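Plurstead says its streaming bundle is getting bigger again, and subscribers have heard that line before.

2023-02-21

14 shares | 2 comments

The live TV service announced a deal with Van Wyk that puts 11 more channels in its base plan, most of them cooking, home repair and old game shows. The company calls it the most requested lineup on its platform. It did not say who was asked, or how.

What customers have wanted for a long time is regional sports, and those games still belong to Flonance. Talks between the two broke down last May. Neither side will say whether they have started again.

Plurstead also says the price will hold, but the promise only runs through May. The last time the service added channels, the monthly bill went up 2 dollars soon after.

The new channels should reach Benda streaming boxes first. Smart TV apps come later, with no date given. 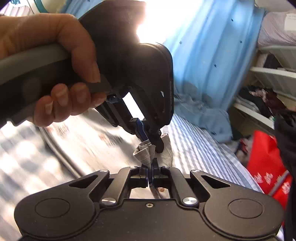

Will current subscribers have to sign up again to get the new channels?

Plurstead says they will show up in the guide on their own, although anyone on the older sports-only plan has to switch to the base plan first. That plan costs more, a detail the announcement leaves to a footnote.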